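Water bottles around the room: getting them back in order

Single bottles pile up fast in a guest room or small office. Start by finding a plain cardboard box with upright sides and put every stray bottle in it, whatever the brand. Check under the bed and behind the curtains.

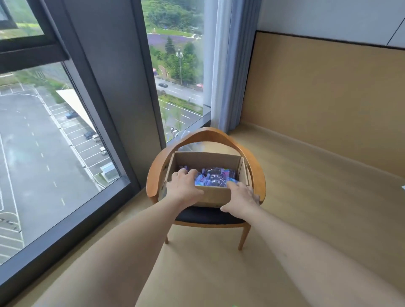 Set the box on a chair while you work, so you don't have to bend down for each bottle. Anything opened goes to the sink. Use the leftover water for plants and put the empty in recycling.

Next, pick one spot for the full bottles. The back of a desk, against the wall, works well. Group them by cap color, which is quicker than reading labels. Keep them away from the kettle's steam and leave the phone easy to reach. Lift by the neck, one in each hand. 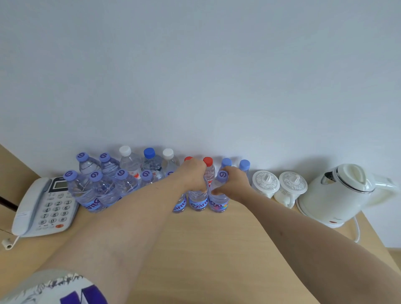 Older dates go in front. If the row starts to crowd the desk, move 4 bottles to a cupboard and refill from there. Wipe the desk before you put anything back.

Tips sent in by Azucena Ledesma. Updated in April.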